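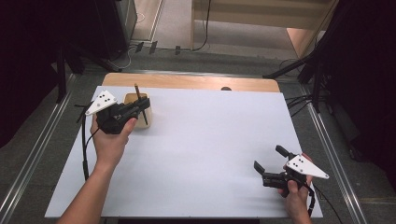 **What sort of cup is best for pencils and brushes?**

One with a flat base and straight sides, heavy enough to stay up when everything in it leans the same way. A height of a little less than half a pencil is usually right.

## Desk cups and what goes in them

This page goes with the handling table in Room 7 at Plodari. The table has small everyday holders on it, in wood and in glazed ceramic, along with the sort of things people keep in them. Visitors can pick everything up. The pictures are in no special order and you don't need to have been to the table to follow the notes.

The light wooden cup was turned on a small lathe at Pelance and is number 447 in our list. Wood is a good choice for a cup that will be moved often. It makes less noise on a desk than pottery does, and if it goes over it can normally just be picked up again. It does mark. Ink is the worst, followed by wet brushes, so the wooden cups at Plodari are for dry things only and the brushes go elsewhere until they have dried.

A single thin stick never stands upright in a cup. It goes across to the far side and rests on the rim at a slant; the dark one in the wooden cup leans slightly too. When people try this at the table they tend to let go too early, with the end of the stick still on the rim. Lower it until you feel it touch the bottom. With several sticks the problem mostly goes away, as they hold each other up.

We have been asked whether the wood is varnished. The cups from Pelance are oiled, with a thin coat put on by cloth and left overnight before a second one. Elin Jarman re-oils them each November. They can be wiped with a damp cloth but please don't stand them in the sink.
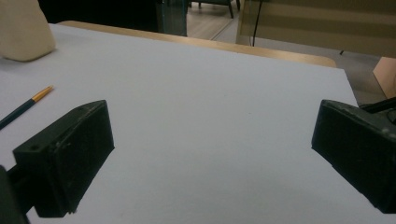
Plodari Craft Centre - Household Objects Group

Pencils are the thing most people bring when we ask for something to put in a cup. The painted kind, like the dark green or teal one on the table, is easier to find on a crowded desk than a plain one. On a white top it is easier still. We put a white surface down for most of our sessions for that reason, and small things don't get swept up with the packing at the end.

Some notes on pencils, from what we have picked up over the years:

- Store them point up if you use them every day. Point down is fine for spares.
- A pencil that has been sharpened down to the length of a finger will disappear into a tall cup. Keep the short ones in a saucer or an egg cup.
- Round pencils roll. If your desk has a slope, put them away or lay them against something.
- Coloured pencils are better lying flat if you have the drawer space. The leads break inside when they are dropped, and a full cup going over drops all of them together.

Heledd Ifans runs the pencil part of the table and has her own view on the last point. She keeps her coloured ones in jars, sorted from light to dark, and says she would never use them if they were in a drawer. Both ways are fine. If you do use jars, glass is useful because you can see the short ones at the bottom.

Picking a pencil up from a flat surface is one of the small jobs we ask people to pay attention to. Most of us roll it slightly towards the hand before lifting it. People with stiff fingers often slide it to the table edge first and take it from there, and that works well as long as the edge is clear. A pencil with a rubber sleeve on it is easier for almost everyone. There is a box of sleeves on the window side of the room if you would like to try one.
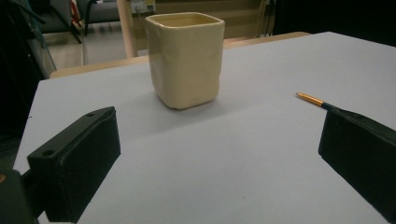

Square cups take up less room than round ones and sit neatly against a wall or the side of a shelf, so they are worth considering for a narrow desk. They also keep long things from sliding round the rim, as a pencil will settle into a corner and stay there. The usual objection is that they look too much like a box. Number 448 gets round this by being made by hand and left that way, with a rim that waves a little and small dents down the front. The corners are soft and the glaze is a pale cream, close to butter yellow in some lights. It came from Marchal, where the maker also does a taller one for kitchen spoons.

A cup like this can be used for drinking, although square rims take some getting used to. Drink from a corner and not from a side. Heledd had one for her tea for a whole winter and got on with it perfectly well after the first few days. For toothbrushes it is a good shape, but rinse it out once a week as the corners hold water.

The things to look at when you buy a ceramic cup for a desk:

**The foot.** Turn it over. If the bottom ring is unglazed and rough, it will scratch a polished top. A felt pad from any hardware shop will stop this.

**The rim.** Run a finger round it. An uneven rim is no problem but a sharp spot is, and it will catch on brushes.

**The weight.** Put it down, stand one long pencil in it and push the top of the pencil with a fingertip. If the cup tips, it is too light or too tall for the job.

**The inside.** A smooth glaze cleans easily. Pencil dust comes off with a dry paintbrush, and anything left after that will come off with washing-up liquid.

### Lending and visiting

Cups from the list can be borrowed for 41 days at a time. Write the number in the book by the door and add your name. If something gets chipped, bring it back anyway and tell Elin. Small chips can be smoothed and the cup can go back on the table for dry use.

We would like to add more holders made from other materials. A horn beaker has been offered by a member in Mutia, and we are looking for something in basketwork that is small enough for a desk. Tins are welcome too, provided the cut edge has been turned over.

If you know who made a cup you are giving us, please put the name on a slip of paper inside it. We have several good ones with no maker recorded and would like not to have any more.

Page updated November 16, 2021. Notes by Elin Jarman, with the pencil section checked by Heledd Ifans.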